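December, late, kitchen table

Second night of going through the union stuff, and my tea's gone cold again.

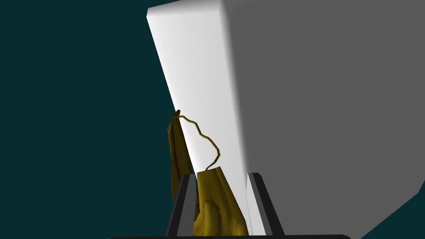
So are we going to strike? My guess is we'll vote for it and then settle before anybody misses a game, but I've been wrong about this league before.

The owners' offer came in this afternoon. Fewer road trips (great, my back says thank you) and a smaller share of the ticket money, which they buried near the end. Ourania read it out loud over the phone in her courtroom voice and I laughed so hard I had to sit on the stairs. Then she got to the meal allowance and I stopped laughing. It works out to 129 a week when we're away. I spent more than that in Plimateo on sandwiches and one very sad salad!

Augustina wants us to ask for a longer season and full pay for the playoffs. I like it, mostly, though she's 24 and her knees still work. Kistero's players are already on board, and Drarkura's are waiting to see what we do, same as always.

I looked up the old agreement, the 1951 one, because Dad used to talk about it. Two pages. They played for bus fare and a share of the gate and signed it in a hotel bar. Ours is so long I had to buy printer ink.

Anyway – practice at seven, and the call with Agbenyega's captain right after. I still haven't washed my gray socks. I'm voting yes, I think. Going to bed before I change my mind.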